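When the left arm would not let go

Carrilho builds two-arm tabletop cells for teaching robots to handle household objects. In November one of its cells kept gripping a backpack strap after it had been told to open, and kept pulling. No one was hurt. The lead technician on the project, which goes by the name Nilum, agreed to talk about it on the condition that we leave names out.

The job was a packing routine. Two arms work from the front edge of a small platform and move bags and kitchen items around between them. The technician had run it 884 times on that cell before the fault.

"It was a little after 4 p.m.," the technician said. "The left arm had a strap and the right arm had the body of the bag. The program said left opens, right holds. Left didn't open. Then the next move started anyway, and now you've got two arms pulling on one bag."

The arms pulled for several seconds. The bag's strap stretched, the right arm's shoulder began to buzz, and the technician hit the stop button. That cut power to both arms. The left one dropped onto the work surface and cracked a plastic cover on its wrist.

"That was the second problem," the technician said. "Our stop took the power away and there was nothing to hold the arm up. I knew that on paper. I hadn't thought about what it would land on."

Finding the cause of the first problem took most of two days. The team suspected the software, then the power supply. It ended up being the cable that runs along the links to the gripper. It had been tied down too close to the elbow joint, and each bend worked it a little harder. At certain angles the gripper lost its signal and stayed in its last position, which was closed.

"If I straightened the arm out to look at it, everything worked," the technician said. "So I'd test it, it would pass, and I'd put it back in the cell and it would fail again. I lost a whole afternoon that way."

The team now leaves 50 millimeters of slack at each elbow and checks the cable after every 320 runs. The bigger change is in the program. An arm can't start a move until the other gripper has reported that it is open or closed as asked. If no report comes back, both arms hold still and wait for a person.

We visited with the cell back on the same kind of work, using two backpacks and some kitchen things. 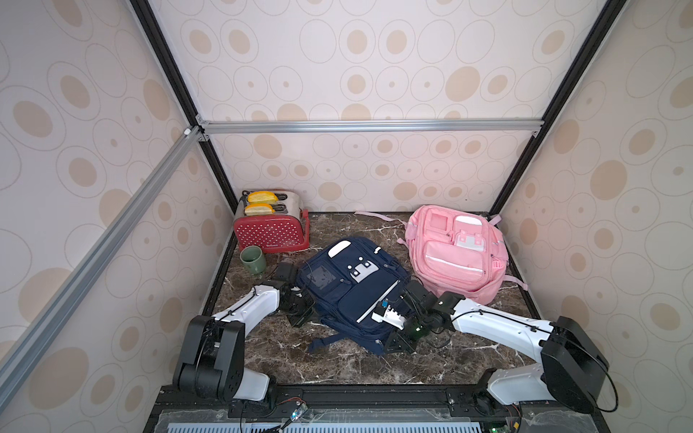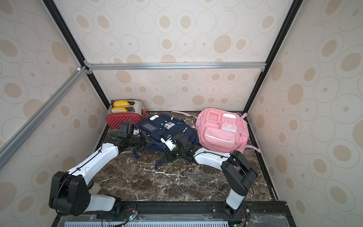

The Nilum cell with both arms at work around the navy backpack.

Bags are harder than they look, according to the technician. A mug has one shape. A backpack folds, and its straps end up in a different place each time it's put down. A strap can also catch on something with no sign of it in the position readings.

"The motor current tells you," the technician said. "When the arm is pulling on something that's stuck, the current goes up. We were recording that number the whole time. We just weren't using it for anything."

They use it now. If the current in any joint stays 20 percent above its normal level for that move, the arm backs off toward where it came from. The first version was too sensitive and stopped for nearly every zipper. The limit was raised twice before it settled down.

The stop button has been rewired as well. Pressing it makes the arms hold their position under power, and a separate switch cuts the power once someone has a hand under each arm. The technician wrote up that change for Tindoto, a shop that runs two of Carrilho's older cells, and was told they had put foam on their floor after an arm fell there too.

"I wish we'd talked before that," the technician said. "They'd had the same thing happen and fixed it their own way, and we had no idea."

The question of people's hands came up several times. These are small arms, and the technician doesn't expect one to break a bone, but a pinched finger is likely enough. The rule is that no one reaches in while the arms are powered. Before the fault, people did it anyway to straighten a strap or pick up something that had rolled away.

"I did it too," the technician said. "You've seen it run fine all morning and you reach in. I don't now."

The cracked wrist cover has been replaced. The old cable is in a drawer, with tape around the spot where it failed, and the technician wants to cut it open when there's time.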